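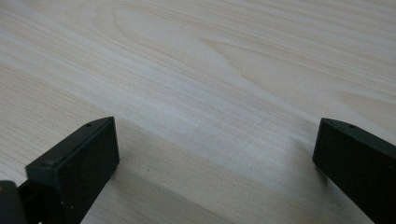 The open fingers of the Kinnear gripper over the bench top. The holes in the upper faces are checked at every service.

The gripper on the Oto cell at Zaltville is taken out of production every 30 shifts. Kirstin Menzies, who has maintained the cell since March, allows 61 minutes for the work and usually needs less.

Most of that time goes on the fingers. They are plain black blocks, and wear shows first on the flat inner faces, where parts are gripped. Menzies wipes them down, opens the jaws to their full stroke and lays a steel rule across each face in turn. A finger that rocks under the rule is changed, and its partner goes with it. Mixed pairs were tried last year and gave uneven closing after 141 cycles.

Refitting is slow. Old thread lock has to be picked out of the screws before they go back, and the brackets are checked for play by hand. The jaws are then closed on a feeler gauge at the tip and again near the root. If the two readings differ, the screws are slackened and the finger is seated again.

The arm is jogged down at its lowest speed until the tips are just clear of the wood, and that height is stored as the new zero. Demo, the short test program supplied with the controller, then runs the jaws through their stroke with no load.

The cell's log stood at 627 entries at the last service. Eleven concern the gripper, and nine of those record a loose screw. Menzies now marks each head with a paint pen after tightening.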